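Apr 21, 2019

# Wanted: a part-time study mentor for our student athletes

Hello! I'm Trevor Bainbridge, and I look after the athletes' study support at Girnthorpe College. I'm after someone to join me from the start of next term, and I thought I'd write this one myself, as the last advert went out through the office and made the job sound like stocktaking.

We've got 17 students on the scheme at the moment. Most of them row or swim, there's a clump of netballers, and one lad throws the hammer and is doing surveying. They train early, they travel at weekends, and somewhere in the middle of all that they've got essays and lab reports and placements to get through. My job (and yours, if you fancy it) is to sit down with them and work out how the week is going to go.

## What you'd be doing

You'd have your own group of students and see each of them once a week, usually for half an hour, sometimes for longer when the deadlines bunch up. A typical chat goes from "how's the shoulder" to "when's the stats thing due" to "have you emailed your tutor yet", and the answer to the last one is nearly always no. So you write the email together.

You'd also be:

- running the Tuesday study evening in the Stavell building, 5 till 8, with me or on your own once you've settled in
- talking to coaches about fixtures that land on top of exams
- helping students fill in extension requests before the deadline has gone past
- reading drafts (for sense and structure — we don't correct their work for them)
- keeping short notes on each meeting in our system, Kudano, which is slow but does the job

January is our hardest month. The exams, the indoor rowing and the cross-country all turn up together, and I'd want you around for all of it, so please don't book a fortnight's skiing. The summer is very quiet by comparison and you can more or less please yourself.

## Who I'm looking for

You don't need to have been any good at sport. I was a truly dreadful second-row forward and gave up at twenty. It does help if you've had to fit studying around something else, whether that was training, a job, children or looking after a parent, because you'll know what it's like to open a textbook at ten at night with your eyes closing.

I'd like you to have a degree or something close to it, in any subject. You'll need to be happy talking to eighteen-year-olds and to heads of department in the same afternoon, and to be firm with both. Some experience of tutoring, coaching or youth work would be lovely. If you can explain a bar chart without making anyone cry, please say so in your letter, as I can't.

I'd be especially pleased to hear from people who know their way round the technical courses.

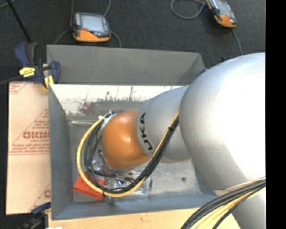 Almost half of the group are on engineering or sports science now, and their timetables are much less bendy than the arts ones. A missed seminar can be caught up over a cup of tea, but a missed lab session has to be rebooked with the department, and that takes a fair bit of pestering. My last mentor was brilliant at the pestering. She's gone off to do a teaching course and I'm still a bit put out about it.

## The practical bits

It's three days a week in term time, and one of those has to be Tuesday. You'd share an office with me on the ground floor of Stavell, next to the physio room, so there's a certain amount of groaning through the wall. Pay is on the college's support staff scale and I'm happy to talk you through where you'd come in. There's also a pot of 2,000 pounds a year for training, courses and travel to be shared between the two of us, and I hardly ever spend my half.

The post is paid for by the Biwott Fund for the next 3 years. I can't promise what happens after that, though I'll be shouting for it to carry on.

## How to apply

Send me a letter of no more than two pages and a CV, care of the Stavell reception desk or through the college jobs page. Tell me about a time you helped somebody get unstuck. I read every letter myself and everyone gets a reply.

If you'd like a chat first, ring the college and ask for Trevor in student athlete support. Mornings are best, after ten — before that I'm usually down at the boathouse hunting for somebody's missing coursework.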